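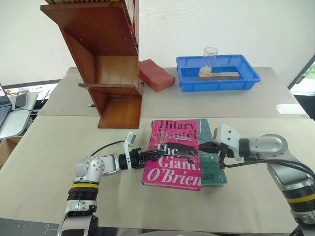
遠隔操作による教示

共有 18 コメント 2
文:アイノア・ゴイコエチェア 5月

遠隔操作による教示(えんかくそうさによるきょうじ)は、人がロボットの腕を離れた位置から動かし、その動作を記録して、後に同じ種類の作業を自律的に行わせるための手法である。腕を直接つかんで動かす直接教示とともに、実演による教示の一種に数えられる。「テレオペ教示」と略されることも多い。

概要

操作者は手元の入力装置を動かし、作業側の腕がそれに追従する。記録されるのは各関節の角度、グリッパーの開度、手首や頭部に置いたカメラの映像などで、一回分の記録を「エピソード」と呼ぶ。学習には同じ作業のエピソードを多数用いる。物の置き方は毎回少しずつ変えるのが普通である。

直接教示との違い

直接教示では、操作者が腕に手を添えて動かす。装置が少なくて済み、接触の感触も手に伝わるが、カメラに人の手や体が映り込みやすい。また、双腕の作業では一人で両方の腕を支えることになり、細かい動きが難しくなる。遠隔操作では映り込みを避けやすく、左右の腕を同時に動かせる。反面、力の感覚が伝わらない装置では、押しつけすぎや滑りに気づくのが遅れる。

双腕作業の例:本の取り扱い

本は双腕教示の課題としてよく選ばれる。平らに置かれた本は天板との間に隙間がなく、二本指のグリッパーでは端をつかみにくい。一方の腕で表紙を押さえ、もう一方で縁を挟む動作が基本となる。冒頭の写真では、左の腕がヒラリー・マンテルの『The Giant, O'Brien』の表紙に指を当て、右の腕が、一部重なった緑色の本とともに右の縁を挟んでいる。透明なカバーの掛かった本は光を反射するため、映像から縁の位置を読み取りにくいことがある。

プーナの記録

プーナの作業室では、バレリアーノ・ロサノとミラグロス・カルボが、本を棚に戻す課題を遠隔操作で記録した。使用した操作ソフトウェアはDrultovで、記録の整理にはKiderarが用いられた。収録されたエピソードは3,711件である。一件の長さはおよそ17秒で、本を持ち直した回は長くなる傾向があった。

カルボの作業メモによれば、初期の記録には二本の腕が同時に本を引き合うものが混じっていた。のちに、先に動かす腕を課題ごとに決める方式に改められ、引き合いのある記録は学習用から外して別に保存された。毎週金曜には二人が記録を再生し、作業名の付け方を揃えている。

記録の質

教示データの質は件数だけでは決まらない。操作者が迷って腕を止めた時間、つかみ損ねてやり直した動作、視野の外で行われた動作は、いずれも学習結果に影響する。やり直しを含む記録については扱いが分かれる。バリー・ファーニバルは失敗からの復帰を学ばせるために残すべきだとし、グウェナエル・ガイヤールは、復帰動作は別の課題として改めて収録するほうがよいとしている。

関連項目

直接教示
模倣学習
双腕ロボット
マスタースレーブ方式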